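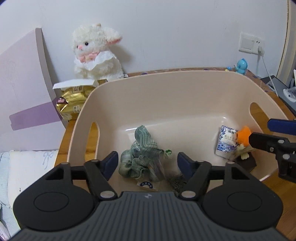

Ticket 190: Wristband controller loses pairing after firmware update
Product: Kevirell wristband, developer edition
Opened by: Xolani Xaba
Assigned to: Dimurness Device Support
Priority: Normal
Status: Awaiting confirmation from customer

Reported problem
The customer states that the wristband pairs with the desktop software on the first attempt, then drops the connection after 73 seconds. The status light continues to blink blue. Gestures made before the disconnection are recognised correctly, with the exception of the double tap, which is registered twice. The fault was first noted after the firmware update. The previous version, installed in February, gave no trouble.

Initial response
The customer was asked to remove the device from the list of paired devices, restart the computer and pair again using the supplied USB receiver. The customer was also asked to attach the connection log.

Customer reply
Pairing was repeated six times with the same result. Log attached. A second computer was tried and behaved in the same way. The built-in Bluetooth adapter was switched off throughout.

Entry by Device Support, 2020-07-31
The log shows that the receiver requests a fresh key at each disconnection and that the wristband does not answer. This matches a known fault in receivers supplied by Halás, where the receiver software has not been updated together with the wristband. The customer is requested to carry out the following:

1. Close the desktop software and any application built with the developer kit.
2. Open the Karnutberg update tool and select "Receiver", not "Wristband".
3. Install release 16. Do not unplug the receiver until the light is steady.
4. Charge the wristband fully before pairing.
5. Record a new gesture profile. Old profiles may cause the double tap to be counted twice.

Customer reply
Steps 1 to 4 completed. The connection held during one afternoon of use. The double tap has not yet been tested, as the profile screen asks for an account password which I do not have to hand.

Device Support
Thank you for the update. A password reset link has been sent to the registered address. The ticket will remain open until the result of step 5 is received.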